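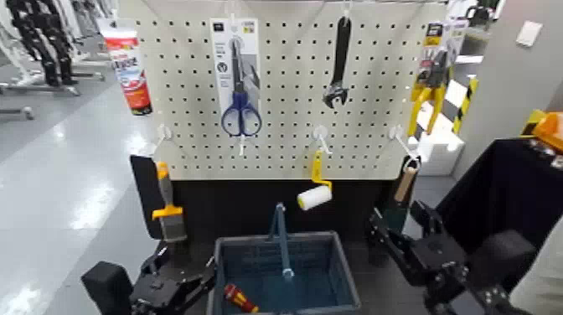
Inventory at Undetti Hardware began on 26th December and was to take six hours. Pieter Peeters had allowed for six every year, and every year he had used them.

The procedure was written on a sheet taped inside the stockroom door. Each display was treated as a unit. A unit was cleared hook by hook, the goods were checked against the list, and the goods were put back. Anything on the list but missing from the hooks was entered in column 4. Anything on the hooks but missing from the list had no column.

He started with the pegboard at the end of the paint aisle. It held hand tools of several kinds, which he disliked. The scissors belonged with stationery and the adjustable wrench with plumbing. The small roller with the yellow handle was in the right aisle but had been given a hook better suited to something heavier. One hook had nothing on it. He checked the list. The hook was assigned to a brush, Holla brand, discontinued in November. He wrote the brush in column 4, then crossed it out, then wrote it again.

The tool with the wooden handle was not on the list.

He read the list twice. He looked for a price sticker and found none. The handle was light wood, the kind his father had bought by the box from a supplier in Cambridge, before the supplier closed. Those had been sold from a drawer under the register. To his knowledge the last had gone to a man named Hawthorne, who rebuilt window sashes and paid in coins.

Peeters considered the possible errors. A tool could be on the wrong hook. A tool could be returned without a receipt and put out by someone who did not know better – this had happened with a level and with a pair of tin snips. A tool could also be left behind by a customer who had brought it in to match a size. All three were covered by the sheet on the stockroom door. None explained why the handle looked like the ones his father had filed a notch in every tool he kept for himself.

He put the screwdriver and the putty knife through the count. He did the wrench. He did the yellow-handled tool in its packaging and noted the card. These took four minutes.

Then he went to the register and opened the drawer. It contained receipt rolls, a dead flashlight and over 50 rubber bands. He moved the rubber bands to one side. Under them was the paper his father had used to line the drawer, and on the paper, in pencil, was the outline of a tool. He had seen the outline before and had taken it for a stain.

He brought the tool from the pegboard and laid it on the paper. It fitted, except at the tip, where the steel had been worn shorter than the line.

He left it there and closed the drawer. On the list he drew a fifth column by hand, using the edge of a paint card as a ruler, and wrote one entry in it. The entry had no price. Then he moved the roller to the empty hook and went on to adhesives.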